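Student Projects > Everyday Objects > Reports > Play Food and Tableware

Sorting and Serving: What Makes a Play Kitchen Set Easy to Use
Amarachi Adebisi
4 November 2020

1. Background

Our course asked each student to pick a group of household objects and study how people handle them. I picked play food and the dishes that go with it. My younger cousins have a set from Lurketico and I had watched them use it for years, mostly without thinking about it. They put the same things in the same places almost every time. Round things went in bowls. Long things were left on the table.

I wanted to know if that habit came from the children or from the shapes of the dishes.

2. What I used

The food came from two sets, Lurketico and Sleiman. The dishes were ordinary ones from the shared kitchen and a secondhand store. My budget was 2000 cents, or twenty dollars, and I spent 1640 of it. Most of that went to bowls. Plates were cheap.

I left out anything with a loose part, such as a pot with a lid. I also left out the Sleiman bread, which had a split along one side and kept catching on the plate rims.

3. Method

The task was the same each time. The food started on a table and had to be put away into the dishes. There was no right answer and no time limit. I wrote down where each item ended up and if it was moved again afterward.

I ran 40 trials over two weeks in April and a few more in the fall to check the notes. The fall notes are kept separate and are only used in section 5.

The table had to be level. At first I used a folding table in the study room, and round pieces rolled to one corner. Those trials were thrown out. I moved to a fixed table with a hard white top and did not have the problem again.

4. Results

Tomatoes went into bowls in nearly every trial. A bowl with steep sides was chosen over a shallow one, even when the shallow one was closer. When a tomato was put on a plate it was often moved later.

Plates got the small and flat items. Slices stayed where they were put. Small whole pieces were less steady, and people set them down more slowly, usually near the middle of the plate. A raised rim helped. On a flat plate from the Vakel store brand, small pieces went over the edge often enough that I stopped using it.

The eggplant was the hard one. It was too long for most of the bowls and leaned out over the side. On a plate it took up all the room. In many trials it stayed on the table until everything else was put away - and in some it was never put away at all. I had expected the carrot to be the same, but the carrot is light and people just laid it across whatever was left.

Color mattered less than I thought. I had guessed that red food would go in the red bowl. It did, but the tomato also went into a blue bowl of the same depth when that was the one on the table.
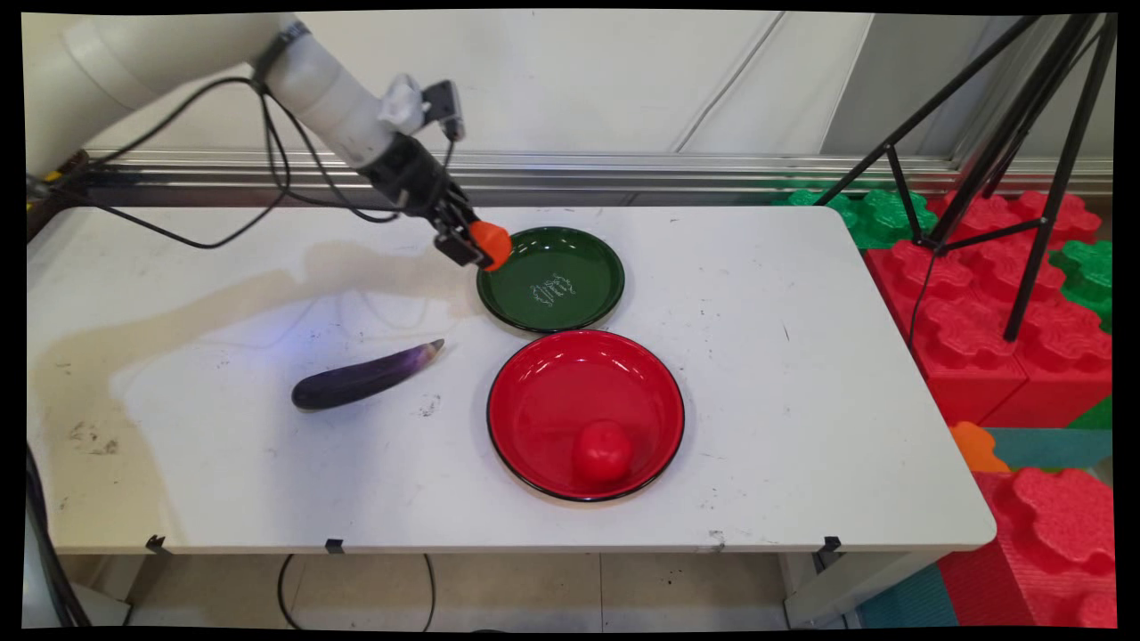
5. Changes to the layout

In the fall I put the plate behind the bowl, close together, and left the eggplant beside them. With the dishes close together, fewer items were moved a second time. Spreading them out made people hesitate more.

I also tried a long serving dish from Gunar for the eggplant. It worked well, but it used up a third of the table and left little room for anything else.

6. Problems

My notes from the first week do not say which bowl was used, only "bowl." I could not fix this later, so those trials count toward the totals for bowls and plates but not toward the comparison of depths.

I did not weigh the food. Some of the Sleiman pieces are heavier than they look, and weight may explain part of what I put down to shape.

7. Next steps

I would like to repeat the bowl trials with three depths and one color. The eggplant should be tested with a shorter one of the same thickness, if I can find one. The raw notes are in the binder in room 1071.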